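The Long Road to a Cleared Table

24/08/2018

By Chunhua Kang

The dishwasher has been in American homes for generations, and it still cannot load itself. The same is true of the washing machine, which will run a cycle without help but has never picked a sock off a floor. Between the appliances that do the heavy part of housework lies a large amount of small handling: lifting, sorting, wiping, putting lids on things. That handling is what a growing number of laboratories and young firms now hope to turn over to machines.

Kevetti, a company that builds small two-armed workstations, has spent the past year on one part of the question. Its engineers work on what they call table tasks, meaning anything a seated person could do with two hands and no tools. They began with stacking cups and folding napkins. This summer they moved on to sweets.

The choice is less odd than it sounds. Candy comes in small pieces that vary in shape, stick together and slide away when pushed. Shops, bakeries and party kitchens portion it by hand every day. A machine that could fill a jar from a tray of gummy bears, take up one piece at a time when asked, and close the lid afterward would have work waiting for it.

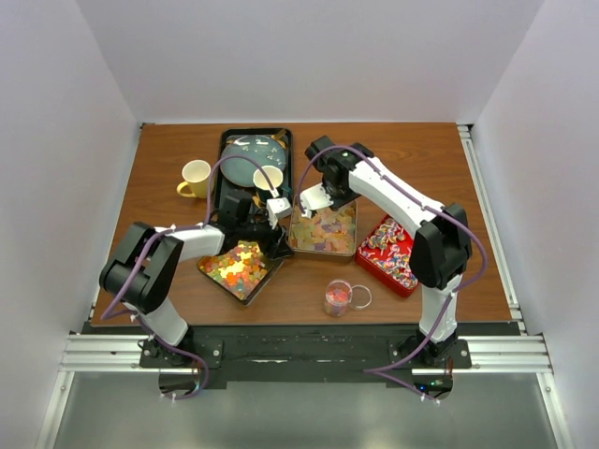
Two arms over the candy table, with gummy bears in the center tray and lollipops at right.

The difficulty begins with the grip. A person reaching into a pile of soft candy feels at once whether the fingers have closed on one piece or three. Most low-cost arms have no such sense. They depend on cameras and on the strain in their own motors, and both are poor guides once the fingers are buried in the pile. In an internal trial this spring, Kevetti recorded 1,347 attempts to lift a single gummy bear from a full tray. The arm came up with exactly one bear on 397 of them. On the rest it took several, took none, or dropped what it had before reaching the jar.

Results with lollipops were better. The stick gives the fingers something firm to close on, and a dropped lollipop does not deform. Even so, when many are heaped together the sticks cross one another, and pulling one free will often bring its neighbors along. The company treats this as a planning problem and is teaching the arms to look for the stick that lies on top.

Lids remain the hardest item on the list. Closing a jar calls for two hands working together, one to hold and one to press or turn, and clear plastic is difficult for a camera to find against a plain surface. Kevetti has not published a figure for lids. Its staff say only that the work continues.

Others have chosen a narrower path. Clullus, which supplies packing equipment to small food businesses, does not ask its machines to handle a mixed table at all. Its product, the Clevum, works from a single bin with a single kind of item and moves goods by suction. Within those limits it is dependable, and 63 shops and commissary kitchens now have one in daily use. It cannot be asked to fetch a mug, and it was never meant to.

These two approaches frame the debate that the industry will carry into its October meetings. One side holds that useful machines should be sold now, built for one chore and priced accordingly. The other holds that a household is a place where no chore stays the same for long, and that only a general pair of hands will ever earn its place there. A kitchen table on a weekday may hold plates, cups, mail and a child's leftover treats, and the person clearing it decides what each thing is and where it belongs without stopping to think.

Cost will weigh on the answer. A general workstation must be trained, and training today means that a person guides the arms through the same task again and again while the motions are recorded. Kevetti used 108 hours of guided practice for its candy work alone. Much of what was learned does not carry over to, say, silverware. Xiao, a research group that studies how such lessons can be shared between tasks, expects the burden to fall, but it has declined to say how quickly.

Speed is the other concern. A practiced shop worker fills a small jar in a few seconds. The arms at Kevetti take around a minute when all goes well – and a person still stands by to reset the table when it does not. For a business, that is a second wage on top of the price of the machine. For a family, it is simply one more thing to watch.

Kevetti plans to widen its trials to tableware next, beginning with plates and mugs, and to repeat the single-bear test with softer fingertips. Clullus will offer a smaller Clevum for counters with limited space.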